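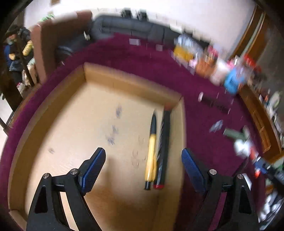 Two pens in the box, and the rest of it still all over the rug.

The rule was one box. Petronella made the rule, over the phone, from a kitchen 3,000 kilometres away where I could hear her putting dishes up. One box, she said, and not a big one, and whatever's on the rug at the end of the day goes out with the rug.

"The rug's going out?" I said.

"Precious. It's magenta."

It is magenta. It's the deepest magenta you've ever seen, shaggy as a dog, and our Aunt Annatjie bought it at the Zorinmont closing-out sale the same week she left her husband. She said she'd asked the man for beige and then her mouth said something else. (She told that story at every birthday, including other people's.) I learned to walk on that rug, supposedly. I definitely learned to throw up on it.

So there I was, with the drawers of her flat tipped out across the shag, and one shallow cardboard box with a bit of scribble on the bottom of it, and in the box, after two hours and a whole pot of tea, two pens. One yellow, one fat and dark with a reddish tip. I'd put them in because they were the first things I picked up and you have to start somewhere. I'd lined them up side by side so they'd look like a decision.

Petronella rang again at lunch.

"What's in the box?"

"Pens."

"Which pens?"

"Her pens."

I could hear her breathing through her nose, the way she's done since she was nine. She's the older one. She got the organised half of the family and I got the half that keeps receipts from restaurants that have burned down.

"Do they work?" she said.

I hadn't tried them. I didn't want to try them, if I'm being straight about it. If I tried them and they didn't work I'd have to throw them out, and then I'd have an empty box and a bad afternoon.

"One of them does," I said.

Aunt Annatjie's full name was Annatjie Mathebula, and she wrote letters to companies. That was what she did, the way other people have tennis. She wrote to Dullico about the lids on their jam. She wrote to Rampersad, who made the biscuits with the hole in the middle, to ask whether the price had been worked out with the hole or without it, and they wrote back! They sent a whole carton of the things, and she ate them at the window and felt, she said, slightly bought. She kept a notebook with a number for every letter, and the last number in it was 1,071. I'd found it the night before, down the side of the couch, and it was already in my handbag before Petronella could have an opinion on it. It didn't count toward the box. I was very firm with myself about that.

What I couldn't find was the reply from Zamum. You'd have to know her to know why it mattered. Zamum was the bus company, and when I was 18 they ran a route past the end of her street, and she wrote to them about the driver. It wasn't a complaint. She wanted to know his name. He'd waited for her one night in the rain with the door open while she ran the whole block in her work shoes, and she felt a person ought to be thanked by name. They wrote back with it. She thanked him. Then she thanked him again, and by April he was eating supper at her table and his name was Gerrit Msimang, and he was the quietest man I ever met and he never, in all those years, sat down before she did.

She said she'd kept that letter. She'd said it so often I could have recited the thing. I wanted it in the box. I thought if I found it I could put it in and the rest wouldn't matter so much, and the rug could go, and the couch, and the whole rattling lot.

So I went through the paper. I'm not a methodical person, I'll say that now – I started at the couch and worked toward the window, and then I got interested in something and started again from the window. There were warranties for appliances that had been dead since I was in school. There was a birthday card to me, signed and everything, in an envelope with no stamp on it, and I had to go and stand in the bathroom for a bit.

Bheki Mabuza came up from downstairs at some point. He was taking the couch for his son's place and he wanted to measure it against the stairwell. He had one of those cloth tapes for sewing and he kept losing his place.

"What's all this?" he said, looking at the floor.

"This is me being nearly finished."

He sat down on the arm of the couch, carefully, like it might already be his and might not. Bheki had known her longer than I had, in a way. He'd had the flat underneath for 28 years and had listened to her walk back and forth composing.

"She'd do it out loud," he said. "The letters. Dear Sir or Madam, up there, at six in the morning. I used to lie in bed and think, well, sir or madam, you're in for it today."

I asked him if he'd ever seen the Zamum one, the reply, and he said he'd seen it lots of times. She used it to level the table.

"She what?"

"The kitchen table. Short leg. She had it folded up under there for years. Gerrit used to say it was the only useful thing the company ever put in writing."

Well, the kitchen table had gone that morning. Two lads with a trolley had taken it down and I'd held the door for them. I'd told them to mind the paint! I got down on my hands and knees in the kitchen, and there was a square on the lino where the leg had been, a cleaner colour than the rest, and not a thing on it.
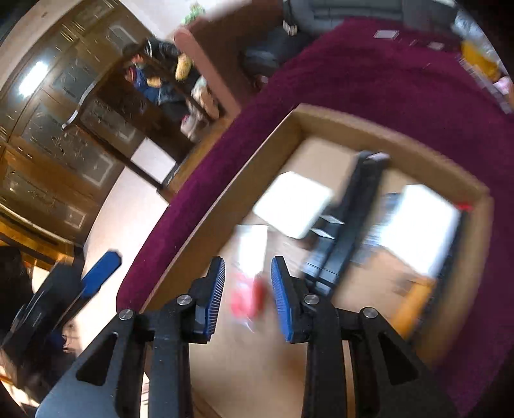

I went back into the other room and I'm afraid I got a bit reckless with the box. I stopped choosing. If my hand landed on it, in it went. A card, a sheet of paper, whatever was nearest. Bheki watched me do this for a while and then he said he'd just pop down to the bins, and I said don't be silly, it's raining, and he said it was only spitting, and off he went with his sewing tape still round his neck.

I rang Petronella.

"It was under the table leg," I said.

"What was?"

"The Zamum letter. It was under the leg the whole time and they've taken the table and I held the door."

There was a long quiet. I thought she'd say something about how we'd agreed to be sensible. I was ready for it. I had a few things lined up about who'd moved away and who'd stayed and who'd been doing the Sunday lunches.

"I levelled that table," she said. "When I was home at Easter that time, with the bad haircut. It was wobbling and I pulled the paper out and put a bit of cork under it. She watched me do it."

"So where did the letter go?"

"I don't know. She took it off me. She said, that's not cork, that's correspondence."

And then we were both gone. I was laughing so hard I had to lie down, flat out on the magenta with my cheek in it, and at the other end my sensible sister was making a noise like a kettle. It still smelled of Annatjie down there, of hand cream and toast. I told her so. She didn't say anything for a second.

"How big is it?" she said. "The rug."

"Big."

"Would it roll?"

"Everything rolls if you sit on it."

"I've got the back bedroom," she said. "It's only got the exercise bike in it. Don't tell Mum."

Bheki came back up with wet shoulders and nothing in his hands, and he was so sorry about it that I made him stay for tea. We had it standing up, on account of there being nowhere to put a cup. I told him about the cork. He thought about that, and then he asked if I'd looked in the notebook.

I hadn't looked in the notebook. I'd looked at the numbers. I'd turned straight to the last page to see how many she got to, and put it in my bag like a thief.

It was tucked into the back cover, folded in eight, with a dent in it the shape of a table leg. Dear Madam, it said, we thank you for your inquiry, the driver in question is Mr. G. Msimang. One line and a signature, and under that, in her writing, in ink that had gone brown, she'd put: polite. follow up.

I read it to Bheki and then I read it to Petronella, who made me read it twice. Then I took the fat dark pen out of the box and tried it on the back of a warranty, pressing quite hard, and got a groove and no ink whatsoever. I put it back in beside the yellow one, and Bheki took one end of the rug and I took the other.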